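Hello from Kirkcombe, where our student group is working on its summer project. I promised to post more often and I did not keep the promise. So today I write a longer thread. 22 Jun 2019

Our project has the name Nirkura. It is a student project with one question: can a person teach small table tasks to a robot by doing them with a gripper in each hand? We must show our answer in July.

Two views from our practice at the window.

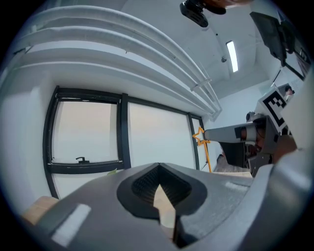
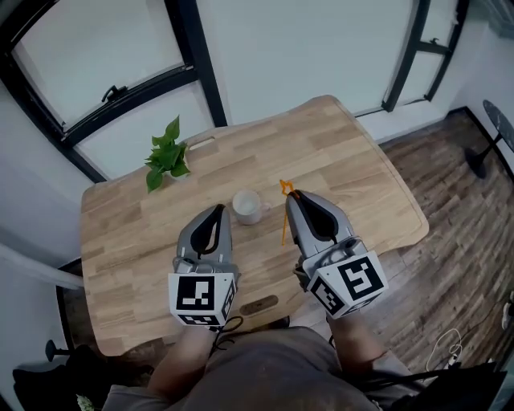

My own part of Nirkura is the task list, and I want to explain how hard it is to write one good task. In the beginning I wrote sentences such as "put the stick in the mug." I was very proud of this sentence. Then every member of the group did it in a different way. With a white mug in the middle of the table and a thin orange stick with a star at the end, you already have many choices: which hand takes the stick, which end goes down, whether the other hand should hold the mug by its handle. My sentence said none of this.

So I rewrote the task. Now it has a start position, an end position and one line for what each hand is allowed to do. The new text is four times longer and much more boring to read. The group likes it better.

There was a discussion about the free hand. Half of us wanted it to stay still above the table. The other half said a person never does that at home, the free hand always wants to help. We decided that the free hand may steady the mug but may not lift it. I am still not sure this was the right decision.

The target we agreed on with our teacher is 8 tasks and 40 good repetitions of each one. I thought this was a small number until I tried to do it myself. After the first set my wrists were tired and I became careless with the end position.

Our new rule is a change of person after every set. Please, if you start a similar project, make this rule in the first week. We made it much later and had to throw away one complete set of mine.

Some people asked me about the marker cubes. The printing must be sharp and the paper must lie flat. Our first prints were made on shiny paper and the tracking was very unhappy with the lamp reflections. Matte paper is cheap and it solved most of the problem for us.

The part which still gives us trouble is naming the recordings. Two members used the same name for different tasks, and I spent a full evening to separate them. Now the name begins with the task number, then the person, then the set. I should have written this down before anybody pressed record.

In July we bring everything to the student meeting in Rondidano. We have 2 tables there and a short time for each visitor, so I am choosing which task is the best for a person who has never held a gripper. My vote is for the stick and the mug. The group from Dinsa voted for folding a cloth, and I think they are too brave.

If you have run a stand like this with visitors, please write to me how long you gave to each person. I planned five minutes and I am afraid it is too short.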